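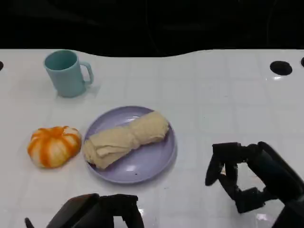
The teal mug on the white tile-pattern table.

Forum > Hot Drinks at Home > Water, Kettles and Filters

Thread: Descaling a kettle in a very hard water town, and does it change the tea?

pindport_leaf
Posts: 41
2026-06-04

Hello everybody. English is my third language, so please excuse me if I choose a wrong word somewhere.

Eight months ago I moved to Pindport for work. Before that I lived in a mountain village where the water is very soft, and I did not know what limescale was. I had seen it in advertisements only. Now I know it very well. After two weeks in the new apartment my kettle had a white crust on the bottom, and after one month there were small flakes swimming in every cup.

I drink mostly black tea, no milk, four or five cups in a day. In Pindport the same tea from the same box became dark and flat, and it had a thin skin on top which left a brown ring. I first blamed the tea. I bought a new box, then a more expensive box. The skin was on all of them.

So my questions are these.

1. How often do you descale, if the water is hard?
2. Vinegar or citric acid? My neighbor says vinegar, my sister says citric acid, and they both say it as if there is no other opinion possible.
3. Is a filter jug enough, or must I buy bottled water for tea?

My kettle is an Okura, steel inside, with the heating plate hidden under the bottom. I do not want to ruin it. The manual says "descale regularly" and then speaks for one full page about the cord.

Thank you for reading.

semolina_dan
Posts: 2445

Welcome. Citric acid, and it isn't close. Two level tablespoons of powder in a full kettle, bring it to the boil, switch off, wait half an hour, pour away, rinse twice. It has no smell and the bag costs very little in the baking aisle.

With water like yours I would do it every three weeks. If you see white on the plate, you waited too long.

The skin on the tea is normal for hard water. It is a mix of calcium and the things that come out of the leaf. A slice of lemon makes it go away, if you like lemon.

Oldtap
Posts: 2329

I will disagree with Dan, which will surprise no one who reads this section.

I have used plain white vinegar for thirty years. One part vinegar, one part water, leave it overnight, cold. No boiling. In the morning the scale wipes off with a cloth. Boil one kettle of clean water, throw it out, and you are finished.

Boiling citric acid is the thing I would warn a new person about. If you have a lot of scale and you heat a strong citric solution, you can get a different white deposit that is harder to remove than the first one. I had it once on an old kettle and I never got it all off. Warm is fine. Boiling is asking for trouble.

semolina_dan
Posts: 2446

The deposit you mean is calcium citrate, and yes, it exists. It comes when there is very much scale and the solution is hot for a long time. For a kettle which is cleaned every three weeks there is not enough scale for it to matter. But fine, I will meet you halfway: boil the water first, let it stand ten minutes, and then put the powder in. It also foams less that way.

Overnight vinegar makes my kitchen smell like a pickle jar, and my wife has views on that.

Oldtap
Posts: 2330

Open a window.

Francine Sandhu
Posts: 800

I also live with hard water, although not in Pindport, and I would like to answer question three, because the two gentlemen forgot it.

A filter jug helps, but you must understand what it does. The cartridge takes out a part of the hardness when it is new. After two or three weeks in a hard area it takes out much less, whatever the small light on the lid tells you. The light on mine counts days. It does not measure the water. So if you make five cups a day, and you also cook with that water, then change the cartridge earlier than the light says.

My way to check: I make one cup of plain black tea in the morning and I look at it near the window after five minutes. If I see the skin, the cartridge is tired. It costs nothing and I have to drink the tea anyway.

I used a Semaan jug for two years and was content with it. The lid is a nuisance to wash.

Bottled water is too much money and too much carrying, in my opinion. I live on the third floor without an elevator. Maybe I would think differently on the ground floor.

pindport_leaf
Posts: 42

Thank you all, this is more than I hoped for.

I tried Dan's second method yesterday evening, with the water boiled first and the powder after. There was a lot of fizzing, and one large piece came off like the shell from an egg. Under it the steel is bright. There is still a gray shadow in the middle, which does not feel rough under the finger. Is this scale or is it only color?

About the jug: I will look for the Semaan. In the shop near me they have only Zangate, and the box says "up to 3000 cups" with very small letters underneath. Does anyone have experience?

semolina_dan
Posts: 2447

If it is smooth, it is only color. Leave it. Do not use a metal sponge on it.

kettle_and_co
Posts: 67

I have the Zangate. It is okay. "Up to 3000 cups" must be for somebody who lives under a waterfall. Mine was finished long before that and I have only medium water. For the first two fillings the water had a gray dust in it, so throw those away on your plants.

Can I ask a different thing, because you are all here? Does the mug matter? I drink from a plastic mug at my desk, since I broke two good ones on the stone floor. My colleague says tea from plastic is never the same. I can't tell if it is in my head.

Oldtap
Posts: 2331

It is not in your head. Plastic keeps the smell of what was in it before. Porcelain, thin, white inside, and warmed with hot water first. With white inside you can judge the color of the tea. That is half of the pleasure.

Francine Sandhu
Posts: 801

I must defend the humble mug a little. If it has had only tea in it, and it is washed properly, I do not believe that most people could tell with closed eyes. What I notice is the rim. A thick rim makes me drink larger mouthfuls, and the tea seems hotter and stronger. With a thin rim I sip. I do agree about white inside, it is a pleasant thing to see the color.

For the brown ring: baking soda on a damp cloth, rub softly, rinse. Do not do it with a scouring powder, because the scratches hold the next stain even better. With colored mugs the ring does not show so quickly, and then people leave it for weeks. I look inside mine every Sunday. 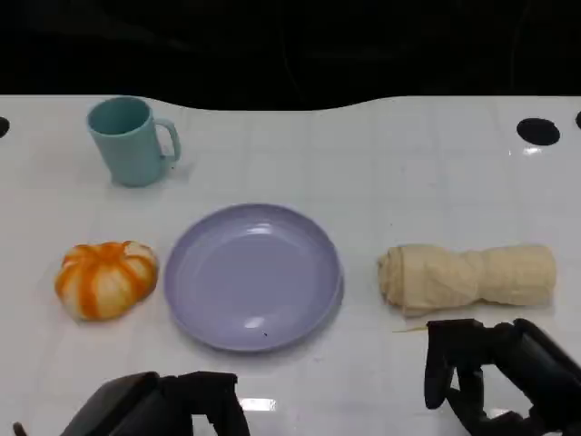

Teal mug again, with a little pumpkin shape for company.

kettle_and_co
Posts: 68

Every Sunday! I look inside mine when a guest looks inside it first.

The baking soda worked, thank you. I had no idea the bottom was supposed to be that color.

hardwater_hattie
Posts: 15

Sorry to come with a contrary opinion, but I think that everybody here fights too much against the water. I grew up with hard water and I find tea from soft water sharp and thin. When I visit my aunt, who has very soft water, her tea bites me in the back of the mouth. The answer can be to choose a tea which is mixed for hard water. These are usually stronger, with smaller leaf, and they come through the calcium. A delicate large leaf tea will be dull in hard water, whatever you paid for it.

So before buying a jug, I would buy one cheap strong box and try. Brew it one minute longer than you think.

semolina_dan
Posts: 2448

This is good advice for the tea but it does nothing for the kettle.

hardwater_hattie
Posts: 16

The kettle I descale when it starts to sound like a train. Two times in a year, perhaps.

Oldtap
Posts: 2332

Twice a year. I need to sit down.

pindport_leaf
Posts: 43

I report back, as I think one should.

I bought the Zangate jug after all, because it was in the shop and the Semaan had to be ordered. I threw away the first two fillings (thank you, kettle_and_co, there was indeed gray dust). I also bought a strong box of the kind that Hattie means.

Then on Saturday I made three cups: old tea with tap water, old tea with filtered water, and strong tea with tap water. All had four minutes. My husband handed me the cups without telling me which was which.

The old tea with filtered water was the best for me, it was nearly as I remember it from home. The strong tea with tap water was second and much better than I expected. It is not elegant, but with breakfast it is very good. The old tea with tap water I recognized immediately from the skin, so that part of the test was not very scientific.

My husband prefers the strong one. So now we have two boxes and one small argument each morning about the jug, which must be filled by the person who emptied it. This rule is mine.

For the kettle I have decided on citric acid every three weeks, warm and not boiling. I wrote it on the calendar until the end of July, and then I will see how much scale there is with the filtered water.

Oldtap
Posts: 2333

Warm and not boiling. Somebody listened. I withdraw my remarks about the smell of vinegar, of which I made none.

One last thing. If your kettle has a small mesh in the spout, take it out and soak it in a cup by itself. Most of the flakes that end in your tea are sitting behind it.

pindport_leaf
Posts: 44

There is a mesh! I did not know that it comes out. It is soaking now, and the water is already cloudy.

Francine Sandhu
Posts: 802

Push it back in until it clicks, or it will fall into the cup with the first pour. I speak from experience.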